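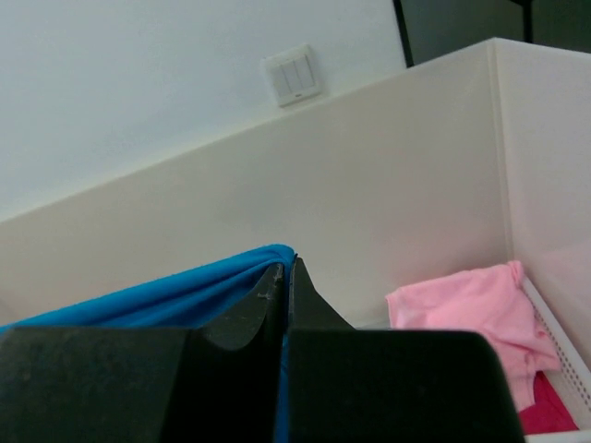
The Wasura cleaning and drying cloth was purchased in February for use across the laundry and common rooms of Cosero House, and this review sets out our findings for colleagues considering the same order. The cloth is sold in one colour, a bright blue, with a smooth and slightly fuzzy outer edge. The fabric is supple enough to gather into a small peak when pinched at one point, and the folds fall in long lines from there. Staff rated this softness highly, particularly for work on taps and narrow shelving.

**Washing and wear**

One pack of 24 was washed 43 times at the usual setting. No cloth was withdrawn during the period. The colour remained strong, although lint was found in the machine filter after the first two washes, and the supplier, Pomix, advises washing new cloths separately. We would repeat that advice.

**Handling and folding**
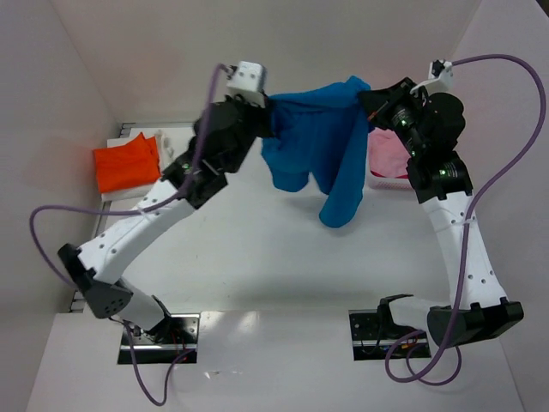
*Blue cloth held up by its two top corners over a white work surface.*

Folding is less satisfactory. The material is soft and does not keep a crease, so stacks tend to slip on open shelves - a lidded box is preferable.

**Recommendation**

Suitable for general use. Not recommended for glass, where the Lò cloth left fewer marks. Re-order code: 326.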